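Speaker notes, "Lunch Is the Hard Part"
Parveen Sikder, Skukard
27/09/2021

SLIDE 1. Title
Say hello. Thank Fliltuleo for the room and the coffee. Do not apologize for the slides, it only makes people look at them.

I'm on the collection side at Skukard. We make the examples that the learning people learn from. If their robot drops something, they come to my desk, and if it picks something up, they write a paper.

SLIDE 2. What we were asked for
The request from Sorilham was one line long: "table tidying, food, bag included." I've printed it and pinned it up. We argued over the word "included" for most of a week. Does the robot pack the bag, unpack it, or move it out of the way? We wrote down all three and collected all three.

Target was 972 episodes by November. We have 499 we're willing to sign. Pause here. Someone always asks what happened to the rest, so let them ask.

SLIDE 3. What counts as an episode
One person drives both arms from start to finish. Start is both grippers clear of the table. Finish is both grippers clear of the table again. Everything in between gets kept, including the part where the operator says a word we then have to remove from the audio.

We keep fumbles if the operator recovers. Selvanayagam wanted them thrown out in the first month. I said a robot that has only ever seen perfect grabs has no idea what to do after a bad one. We settled it by keeping them with a tag, so either of us can be proved wrong later.

SLIDE 4. The bag
Leave this one up for a while. Walk away from the podium if the mic cable allows.

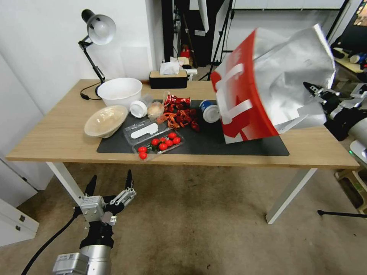
Slide 4: Right arm on the insulated bag, left arm waiting its turn.

Ask the room which thing on this desk they'd least like to write a grasp planner for. Most people say the tomatoes. The tomatoes are fine. They're small and round and they sit in a tray.

My vote goes to the bag. It's big, it folds where it likes, and once a gripper has one corner you still know very little about the other three. Tip it sideways and it hides part of the table from you. A person copes with that by leaning over. Our head camera can't lean, so the operator has to learn to work with what the robot sees. I count that as a feature. The operators have their own opinion.

Second place, foil. Shiny, crumpled, a different shape every time anyone touches it. Mention the labeling argument: is a pile of torn wrappers one object or many? Our guide now says "pile" and we have all agreed to stop talking about it.

SLIDE 5. Setting the table
Between episodes somebody resets the desk. For the first 200 we let people reset it however they wanted, and they all wanted it the same way. Big things at the back, small things in front, cans standing up like soldiers. Very nice desk. Terrible data.

Now there's a reset card. It tells you which items go on their sides and which overlap. New hires hate it. One of them asked me if "messy, but a different messy" was a real instruction. It's on line two.

SLIDE 6. Operators
New operators do 20 practice runs that we never use. Don't tell them in advance that they won't be used. (If any of ours are in the audience, skip this.)

Short shifts. Quality falls off well before people say they're tired, and you can see it in the gripper paths, which start to look like handwriting on a bus.

SLIDE 7. Questions
If asked about success rates: that's the Sorilham talk, right after the break, same room.
If asked whether we'll share the reset card: yes, email me.
If asked whether we eat the food: next question.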